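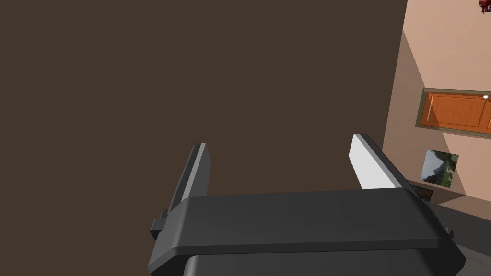
Week 4: Reading a parish register

Module tutor: Maeve Noonan
Room change: we are in the map room until the end of February.

Before the session, read the Citthorpe baptism entries in your pack and the short chapter by Espiritu on literacy and signatures.

1. What a register records

A baptism entry gives the date of the ceremony, which can be weeks or even years after the birth. Do not write it down as a birth date. Some clerks added the birth date in the margin, but the Citthorpe clerks did so only now and then.

Burial entries often leave out the age. Where an age is given it came from whoever reported the death, and older people's ages tend to be rounded. Look at how many end in a nought.

2. Gaps

The Citthorpe register has 2,687 entries in the part we are using. There is a gap of 40 months in the baptisms. The burials carry on through it in a different hand, so the church was in use. Possible causes are a lost booklet, a sick clerk, or entries kept on loose sheets and never copied up. We will compare the bishop's copies in class.

3. Names

Spelling was up to the clerk. The same family turns up as Cabrer, Cabrera and Cabrero within a few pages. When you build your index, copy the name exactly as written in the first column and put your standard form in the second. Never correct the first column.

4. Exercise

Work in pairs. Transcribe entries 100 to 111. Keep the line breaks, put expanded abbreviations in square brackets, and mark any word you cannot read with a question mark. Then list the households you think are present and say what each link rests on. A shared surname is weak evidence by itself.

Hand in one sheet per pair. Josphat Mfinanga is marking this week's work and will return it at the next seminar.

Further reading: Urrego, chapter 3; Ríos, the section on godparents.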